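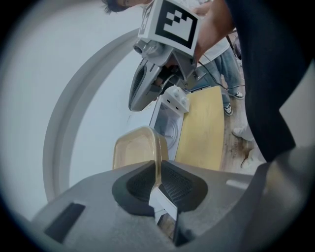
Figure 1. Translucent amber-tan plastic with a raised rim and a glossy surface.

4.2 Color and recall in shared storage

What surprised us most was how far a little color goes! Residents of the Brornwood flats found items kept in tinted boxes faster than those in opaque ones, and the effect held across all 254 households (Salazar and Wong, in preparation). Printed labels helped too, though mostly with newcomers.
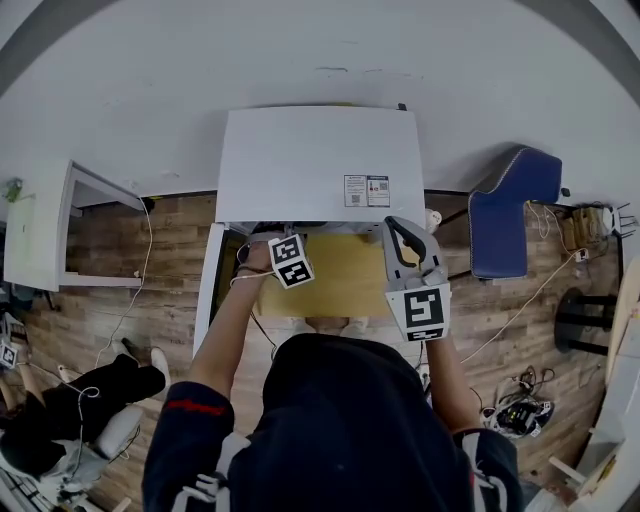
Figure 2. White cabinet with a printed label sheet on its front face.

Older residents relied on shelf position, a habit we take up in Section 5.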